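Drurex Table Care Set for Lounges and Waiting Areas

The Drurex set is made for round tables that many people use during one day: in atriums, school halls, hotel lobbies and company lounges. It contains one trigger spray bottle, one striped cotton cloth and a refill in a pouch. The cleaner is mild and has no perfume, so it can be used while guests are sitting close by.

Glossy tops in strong colors are the most difficult to keep nice, for they show every finger mark. We developed the liquid together with Danzer, who supply lounge furniture, and we tested it on their red tops during one November.

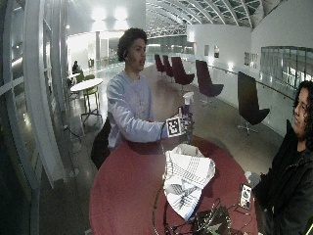 Spray on the cloth first and then wipe the table from the middle to the rim. With a full bottle you can clean a small table 60 times. The trigger can be worked with one hand, left or right, and has a lock position for transport. Please do not use the cleaner on raw wood or on leather.

The cloth has a loose weave and can be washed 72 times before it loses its strength. It does not need ironing. Crumpled or folded, it picks up the same amount of liquid.

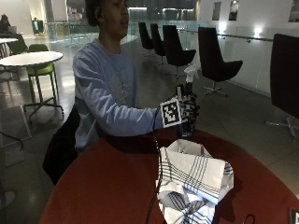 Spray bottle held in a gloved hand, and striped cloth on a round red table

For larger buildings we recommend the Talter wall holder, which takes four bottles and has a rail for cloths. It is sold separately by our partner Tumetti, also in white.

Refills are available in 1000 ml and 4000 ml. Orders that reach us before Wednesday noon leave our warehouse in the same week.

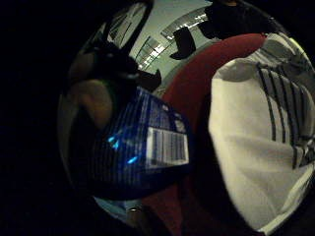

Storage and Safety

Keep the bottle upright and away from direct sun. Do not mix the cleaner with other products. If it gets in the eyes, rinse with plenty of water and ask a doctor. Empty bottles can be filled again or given to plastic recycling.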